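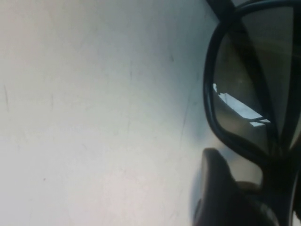 Tabletop with a few scratches and scuffs.

Open day at the Auer concert hall

I took the morning train out to the Auer in June to see the hall before its new season of folk and chamber concerts. The hall is a ten-minute walk from the station, past a bakery and a long row of parked delivery vans. Doors opened at 10, and by then there was already a line down the front steps. Entry was free. You picked up a paper wristband at the coat check and a program printed on one folded sheet.

The main hall seats 343, with the balcony included. Ambros Aebischer, the hall manager, led the first tour and began in the back row of the balcony, where tickets are cheapest. He asked us to stay quiet while a clarinet student played on stage without a microphone. I could hear the keys clicking. Aebischer said the balcony used to have carpet and the sound got duller toward the back, so they pulled it up and put down bare boards. The seats are still the old ones. They are narrow and the springs have gone in several of them. New ones are planned, but he would not give a year.

From there we went down a steep staircase to the backstage area. There are two dressing rooms, a piano store with its own humidity control, and a loading door that opens straight onto the street. The piano store was the part I liked most. Lorenz Hubmann, who has tuned for the hall for years, had the action out of the older grand and let people press a hammer back with one finger. He tunes before every concert and usually again at intermission if the stage lights have been on for long.

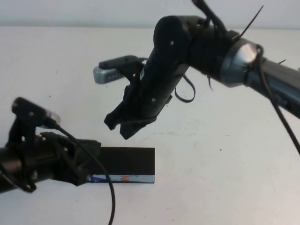

Black robot arm and gripper over a white table.

Lunch was soup or a sausage in the courtyard. The soup had run out by the time I got there. Coffee was good and there was plenty of it, but only two tables had shade.

The afternoon was given over to short sets on the main stage. Wesus, a trio with fiddle, double bass and hammered dulcimer, went first and played for half an hour. They opened with slow dance tunes and ended on something much faster that the bass player had to count in twice. Ika came next, a women's choir of 8 singers without a conductor. They stood in a half circle at the front edge of the stage and sang mostly in parts I could not follow word for word, though the program had translations of three of the songs. The last of those, a harvest song, got the longest applause of the day.

I had come mainly for Remzi Gündoğdu, who plays the long-necked lute and is booked for two evenings in the fall. He played only one piece, an improvisation that lasted close to fifteen minutes, and then took questions. Kwesi Baidoo joined him on hand drums for the second half of it. The two had met that morning, according to Gündoğdu, and had not rehearsed.

The season program is on sale at the box office and through Bestell, the hall's own booking page. I bought mine at the counter, where the line was shorter than I expected. Single tickets for the smaller concerts start at 5 francs for students. A pass for the whole season costs 100 and gets you into everything except the New Year's concert. Balcony seats are not numbered, so arrive early if you want the middle.

Getting there: take the regional train, not the bus - the bus stops at the far end of the village and the sidewalk gives out halfway. Parking next to the hall is for performers only. There is an elevator to the main floor but none to the balcony. The last train back leaves at 11:20 p.m., and Balthasar Rüegg at the box office told me evening concerts are timed to finish before it.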